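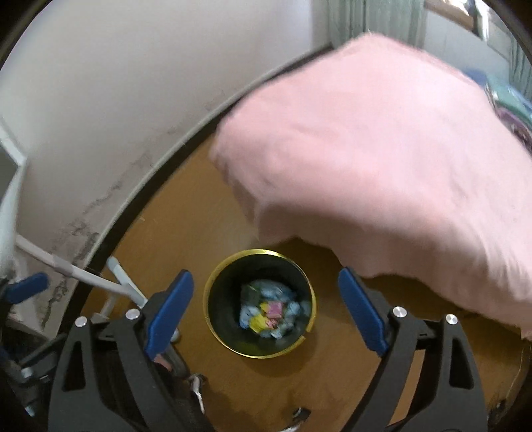

Small round wastebasket, black inside, on the wood floor.

Bedroom Bin FAQ

How often do you empty it?
When the heap reaches the rim -- every 3 days at my place, more in January when I've got a cold!

Do you use a liner?
Nope. I tip mine straight into the big kitchen bag and give it a quick wipe.

Can wrappers go in with tissues?
Sure, mine do. Food scraps go to the kitchen, though -- I learned that one with a banana peel.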